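I had a bottle of dry vermouth going flat in the fridge door, so this week I made a batch of Bamboos. The drink is equal parts fino sherry and dry vermouth, with a dash of orange bitters and one of Angostura. Niloufar got me started on it last November, when she brought over a bottle of sherry and left most of it behind.

I stir it for longer than I would a Martini. There's no strong spirit in it to stand up to the ice, but I like it very cold and a little thin. Lemon peel over the top, and the peel goes in the glass.

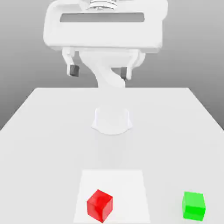 The second round I made with 2 ounces of sherry to 1 of vermouth, and I think that's the better drink. It's saltier, and the bitters come through more. I also left out the Angostura, which kept the color pale. I wouldn't go as far as the white of that robot arm, but with the orange bitters alone it stays close to straw.

A full bottle of each makes 16 small drinks if you keep them short. I put the rest in a jar in the fridge with no ice and no peel. It was fine on day two and dull by day 7, so I poured out what was left. Next I want to try it with amontillado, if the shop on Kellcombe still has the half bottles.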